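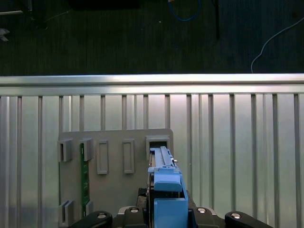

Bredelside Desktop Parts Record: README and data card

June
By Zhiqiang Cao and Chenxi Hao

The Bredelside Desktop Parts Record is a table of components found in retired office desktop computers. It was prepared by the equipment reuse office at Silava for staff who strip, sort and reassemble these machines, and for outside groups who wish to compare their own parts lists with ours. The current release covers 199 desktops. All of them came from two former office sites, and most had been in ordinary clerical use.

Each row in the main file, parts.csv, stands for one component. A chassis therefore appears on several rows, joined by the column unit_id. The main file has 23 columns, and a full list with permitted values is kept in columns.txt. The second file, units.csv, holds one row per chassis: maker, form, intake condition and the state of the side panel on arrival. Free-text remarks are in remarks.txt and are keyed to the same unit_id.

Scope

The record includes power supplies, motherboards, processors, memory, hard disk drives, optical drives, expansion cards, drive caddies and internal cables. Keyboards, monitors and external power cords are excluded. Screws are not entered individually. A remark is made only when a screw is missing from a drive bay or a board mount.

Data held on drives is outside the scope of the record. Drives are passed to Reuter for erasure under a separate agreement, and their serial numbers are removed from parts.csv before release.
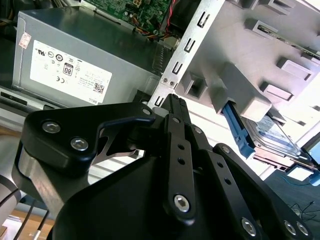 3 min read

How components are described

Power supplies are entered from the printed label. The label is read while the unit is still in the chassis if it can be read there; many are printed sideways to the reader, and a small hand mirror is permitted. Certification marks such as CE and the "80" efficiency badge go in the column psu_marks. Added stickers are noted as present or absent, and their color is given if it is plain. No meaning should be drawn from the color. Several suppliers have used pink, green and white at one time or another.

Hard disk drives are entered together with the way they are held. The permitted values for drive_mount are "caddy," "rail," "direct screw" and "unknown." Where a drive sits in a colored plastic caddy, the color is recorded in caddy_color. Staff at the first site often wrote "rail" for the plastic piece and the metal cage alike — rows entered before the June revision have been corrected where a second reading was possible, and the remainder are marked "unknown."

Cables are entered by color and by the two parts they join. Power bundles are one row each, whatever the number of wires. A cable whose far end cannot be traced without lifting the board receives the value "open" in the column cable_to.

Processors and coolers have separate rows. A processor with no cooler above it is entered as "exposed," and the cooler row is left blank unless the part is found elsewhere in the same intake box. The blank does not mean that the cooler was lost.

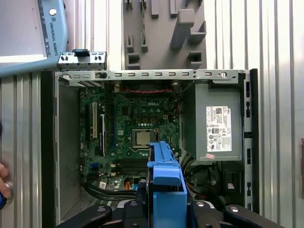
Open Dell chassis on its side, with the processor exposed and a blue drive caddy above the motherboard.

Order of work

The recommended order is side panel, drives and caddies, cables, expansion cards, memory, cooler, processor, motherboard, power supply. Offices are free to adopt another order but should state it in the column work_order. Empty caddies are to be kept with the chassis they came from. Caddies of the same color are not always interchangeable, and 15 units in this release were returned to the shelf with one that did not seat.

Known limits

The table leans heavily toward a single maker and should not be used to estimate how common any part is in offices at large. Memory sizes are missing for some 5 percent of rows. Intake condition was judged by eye and differs between the two sites; Chenxi Hao has compared the entries and advises against pooling them.

Access and corrections

Copies are available through Gesotent, the shared file service used by both offices. Corrections should quote the unit_id and the column name, and should reach Zhiqiang Cao by noon on Wednesday to be included in that week's update. Photographs of labels are accepted in support of a correction if the whole label is legible.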